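Why Do Leaves Feel So Different From Each Other?

Hi, it's me again! Last time I wrote about seeds, and I got a lovely letter from Santino Riquelme in Tustesdale, who wanted to know why the lettuce in his lunch goes floppy but the leaves on the hedge outside his school never seem to. Great question, Santino. I had to go and think about it while eating a salad.

So let's start with water. A leaf is built out of tiny, tiny rooms called cells, way too small to see without a microscope. Each one is a bit like a water balloon inside a box. When the balloon is full it pushes on the walls of the box, and all those cells pushing at the same time make the leaf stand up nice and stiff. When the water leaves, the balloons shrink, the boxes sag, and you get floppy lettuce. Yuck.

Hedge leaves are made of the same sort of cells, but lots of them have a thick waxy coat on the outside (rub one and you can feel how slick it is!). The wax keeps the water in. Many of them have tougher walls inside too, so they hold their shape even when they're thirsty. Lettuce doesn't bother with much of that. It grows fast and stays soft, and I'm glad, as I wouldn't want to chew a hedge.

And what about color? The green stuff is called chlorophyll (say KLOR-uh-fill). Plants use it to catch sunlight and make their food. A leaf with lots of it looks dark green. A leaf with less of it can look pale, or even yellowish. The inside of a cabbage is pale like that. The outer leaves get all the sun and the ones in the middle are wrapped up in the dark. 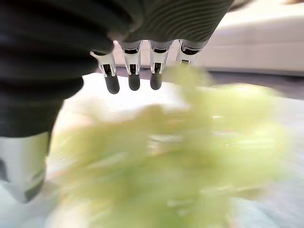 Pale yellow-green and leafy, on a bright white surface.

Now for something you can try at home. Ask a grown-up for two lettuce leaves that have gone a bit limp. Put one in a bowl of very cold water and leave the other on a plate. Then go and do something else for half an hour. I usually read my comic. When you come back, pick up both leaves by the stem end and give them a gentle wiggle. Which one droops more? Bend a corner of each one and listen for a snap.

The cold water soaks back into the cells and fills up those little balloons again. My friend Dorin Enache does this with celery, and he says you should stand it up in a tall glass and wait a bit longer.

If you want to keep going, make a leaf page in your notebook. Draw around each leaf, then write down how it feels: fuzzy, waxy, crinkly, thin as paper. Please don't taste anything from outdoors, and wash your hands after.

In December I'll be writing about roots, so send me your root questions! Carrots count.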